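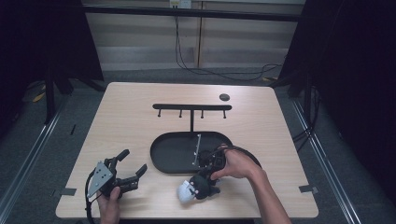 What's in the Ruleo folder

Hi, and thanks for looking in here! Ruleo is my little collection of pictures and notes on tabletop hangers — the kind with a bar across the top, pegs underneath and a tray at the bottom to catch whatever you haven't hung up yet. I started it in June because I kept rearranging mine and forgetting which setup I liked.

The rack on the wood-grain table is the one most of the notes are about. It's black, T-shaped, with four short pegs pointing down from the bar, and the stem meets the edge of an oval tray with a raised rim. I like a raised rim a lot (small things roll, and I have carpet to search through afterward). The black and white plush with the pink mark on its face turns up in the notes as "Tultard", so if you read "Tultard by the tray", that's the toy and not a place.

How it's organized

There are 300 notes, all plain text, one per file. They're sorted into 2 folders:

plonstead — notes on hanging things up
uniyal — notes on trays and what ends up in them

The names don't mean anything, I just needed some. A few notes could go in either folder and I put them wherever I was working at the time — sorry!

Things to know before you use it

My spelling of "peg" and "hook" is all over the place, so search for both. I haven't measured anything, so please don't build a rack from my notes. Soft toys get more space than they deserve.

Last tidied 26th October. Use the notes however you like, and if you pass them along, please keep my name with them.

Sneha Shukla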